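Clock offsets, again

2020-09-08

The third week on the alignment pass is over and the loader no longer drops segments without telling me, so I am writing down what changed before I forget it.

Background for people who skipped the last two posts. Drundach is the logging daemon, Pikham is the offline tool that turns its logs into training segments. Each log holds a wide-angle video stream, an inertial stream and the finger opening. Pikham matches the three by timestamp, runs the visual-inertial tracker to get a pose per image, and cuts the result into segments. The policy trains on those segments and sees nothing else.

The failure looked like a bad policy. Approach was fine, then the fingers closed a little early, and the bottle got nudged and missed. I spent most of a week on the action head and the loss weights. The cause was a constant offset between the video timestamps and the finger opening. Drundach stamped an image on arrival in user space and stamped the finger reading in the driver, and the gap between the two was almost 100 ms. At the speed a hand travels toward a bottle, that is enough to teach the wrong closing point.

The tracker did not complain because it never reads the finger channel. Its own residuals were good. The room we record in has a lot of hard structure at a distance — door panes, window grids, ceiling beams — and those hold the pose down well even when the table is glossy and gives reflections that move with the viewpoint. I now reject features below the table line when the gradient check flags them as specular.

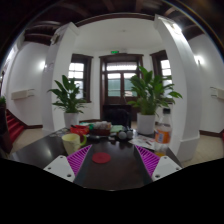
Hauksdóttir's loader has had the same offset for as long as I have used it, and a reader wrote in to say that a fixed correction is a trap: it holds until the USB hub changes, and then every old log is right and every new one is wrong. Estimate it per session from the data, the message went on, and store the estimate next to the log so it can be thrown away later.

I agree, and that is how it works now. Each session starts with the fingers opened and closed a few times. Pikham measures the gap between the pads in the image, cross-correlates that with the logged opening, and takes the peak. The ribbed pads are magenta, so a plain hue threshold segments them and no network is needed. The search window is 50 ms either side of the last known value, and if the peak lands on the edge of the window the session is refused with an error that says so. The earlier version clamped it and carried on. That was my bug.

The estimate goes in a sidecar file with the version of the estimator. Raw logs are never edited. 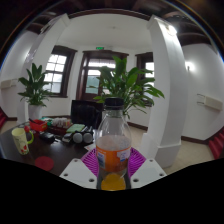 Grasp labels come from the same corrected stream. A segment is marked closed when the opening stops shrinking while still above zero, which works for rigid things and less well for anything that gives under pressure. Clear plastic is the awkward case, so I added a short dwell condition before the label flips. It costs 2 extra samples of latency in the label and removes most of the flicker.

I reran the whole set through the new pass, 1,000 segments. The ones that used to vanish were failing an assertion inside a worker process whose stderr went nowhere. The worker now returns the exception with the segment index and the parent prints it.

Still open: the mask over the lower part of the image is a static polygon with a wavy top, and the tracker still picks up a few corners right on that boundary. Eroding the valid region by a few pixels should handle it. I also want Brurimau, the viewer, to draw the opening curve under the video with the offset applied, with a key to toggle the raw one. The plotting code is there but it redraws the full curve on every step, and scrubbing is slow enough that I go back to printing arrays.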